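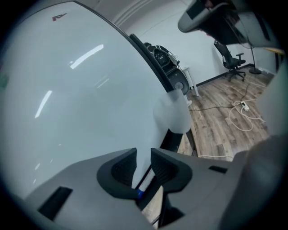 Tova panel, reflections and the black edge

August, 9:40 in the morning, wood-floor room

The big white panel is still winning. I had hoped to get through the surface check before coffee and then spend the rest of the morning on the black strip. The surface check ate the coffee as well.

Notes on gloss first. The overhead lights land on the curve as two pale bands, a long slanting one across the upper part and a narrower one lower down and to the left. I have decided to call these "the instruments," which sounds better than "I stared at the ceiling lights for an hour." Method as Marianna taught it to me: pick a band, move your head slowly sideways, watch its outline. Where the outline stays smooth, leave the panel alone. Where it wriggles, put a bit of low-tack tape next to the spot and keep your opinions to yourself until the end.

Went over it from the top down. The area by the little red logo I did twice, once with the cloth and once without, and found nothing either time. Dariusz swears there is a dip under the logo. Dariusz also swore the old door was square. I've logged it as "reported, not found" and he can come and move his own head sideways.

Found one real wriggle, low on the bulge, 11 cm in from the strip. It shows when you crouch and goes away when you stand up, so I expect a long discussion about how tall the customer is. Taped it.

Cleaning: microfiber and the Curnasia spray, one pass, then a dry cloth. The gloss shows every fingerprint I have ever owned. New rule until the panel leaves: cotton gloves for anyone coming within arm's reach, including people who are "only looking." Killian, you are only looking a great deal.

11:15, the strip

Moved on to the black edge. It is a friendlier thing to work on than the white face, mostly because it doesn't show me my own expression. Ran a fingertip down it top to bottom, and it sits tight for most of the way. There's a stretch past the middle where I can feel the joint and can't see it. Pressed it down, let go, felt it again. Pressed harder and let go, same again. This is as far as my theory of adhesives goes.

Kubiak's sheet for the tape asks for a full 30 minutes before you judge the bond. I judged it after 8 and was wrong, then waited the rest and was a bit less wrong. The joint is better but I wouldn't sign for it. Plan is to lift that stretch after lunch, clean both sides, and lay it again with the roller. If the roller is not back on its hook by then I will assume Bogdan has it and I will be right.

About the frosted block, as two people have now asked: leave it where you find it. I know it looks like something that should be thrown away. So does the roller.

Lunch, and a word about the room

We are supposed to be keeping this room clear so the panel can be turned when the time comes. Going by the tape measure, it needs 98 cm of free floor on the strip side, and the space in question currently includes the small white stool with the black machine on it. The stool has slender legs and a lot of responsibility. Before anyone turns anything: machine off the stool, cables gathered up first, stool out of the way after. Please don't carry both together as one object. I have seen that done with a lamp.

Also the planks. Felt pads under everything, please. They are a nice light brown and I would like to hand them back that way.

2:20

Roller was with Bogdan. Relaid the bad stretch of strip. Went down clean on the second try, the first having picked up a hair (not mine – wrong color). Started the clock and went off to sort screws so I wouldn't be tempted to touch it.

Checked after the full wait. Can't feel the joint now. Pressed, let go, still can't feel it. Writing that down quickly before it changes its mind.

Open items

Low wriggle on the bulge, taped. Maja to look at it tomorrow with the Stendport compound, smallest pad, and stop early.
Dip under the logo: Dariusz.
More cotton gloves. The last pair has a hole in the thumb, and it's the thumb you need.
Stool and machine out before the turn.
Return roller to hook. That one is me, it's in my pocket.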